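MEDIA RELEASE

For immediate release

Clorton trial finds sorting small parts still a job for people, for now

Skodance to publish results from six months of household and shop-floor chore testing in May

CLORTON – Machines can now manage a fair share of the small, dull jobs that fill a working day, but they are still too slow and too easily thrown off to be left alone with most of them, according to a six-month trial run by automation firm Skodance.

The trial covered 80 chores picked from homes, repair counters and small workshops. They included folding tea towels, loading cutlery, wiping benches, restocking shelves and putting small parts away in divided trays. Each chore was first done by a person using hand-held grippers, then attempted by a robot trained on the recorded movements.

Skodance said the robots finished simple pick-and-place jobs without help in most attempts. Results fell away when objects were soft, see-through, very thin or an odd shape.

"People ask us when they can buy one to tidy the shed," said Abdul-Rahman Nyarko, who led the trial for Skodance. "My answer is that it could do part of the shed. It would put the bolts away if you left them where it expected them. If you tipped the jar over, you would be doing it yourself."

Sorting trays were among the hardest jobs in the program. The work looks easy and most adults can do it while talking, but it asks for a light grip, a good sense of where the walls of each compartment are, and a quick correction when something lands crooked. Flat items proved more trouble than bulky ones. A robot that could lift a lumpy object and place it in the right compartment would often fail to get a fingertip under a disc lying on a smooth surface.

Clear plastic caused its own problems. The robots tended to misjudge the height of a transparent tray and close their fingers too early or press too hard on the rim.

Operators using the grippers had some of the same difficulties in their first sessions. Most had adjusted by the second day. Skodance recorded 2,000 demonstrations across the trial, and said the tray jobs took up more of that total than any other group. 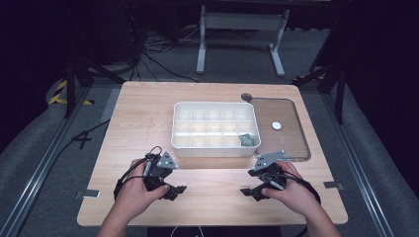

What the trial means for homes

Skodance does not expect to offer a general household robot on the strength of these results. The company said a machine that handles one chore well can still be stopped by a change in lighting, a different bench height or an item it has not met before. In a home, all three can change before lunch.

The best household results came from jobs with a fixed starting point, such as moving cups from a rack to a shelf. Laundry was the weakest area. Towels were folded to an acceptable standard but slowly, and fitted sheets were dropped from the program in the second month.

"I would not put one in my mother's kitchen yet," Mr Nyarko said. "She would have the dishes finished and be standing there watching it."

What the trial means for shop floors

The outlook is better for workshops, where the bench stays put and the same parts come through each day. Hardware supplier Grenitier, which took part in the trial, will keep one robot on at its Clorton store to return loose fittings to stock trays after closing time. A staff member will check the trays each morning before the doors open.

Grenitier said no positions would be cut as a result. The job is now shared among counter staff at the end of a shift and is often left undone when the store is busy.

A second participant, repair workshop Szénási, has decided against continuing. The workshop said its parts vary too much from one job to the next and that setting the machine up took longer than sorting by hand. It has offered to take part again once the robots can be taught a new part in a few minutes.

Next stage

Skodance will repeat the tray and laundry chores with softer fingertips and a wider range of table surfaces. The full report, including the chores that were abandoned and the reasons for each, will be available free of charge from the company in May. Workshops and households in the Clorton area that would like to suggest a chore for the next round can register at the Skodance front office.

About Skodance

Skodance develops and tests automation for small workplaces. It is based in Clorton.

Media contact: Abdul-Rahman Nyarko, Skodance. Interviews can be arranged between 9 am and 4 pm.

ENDS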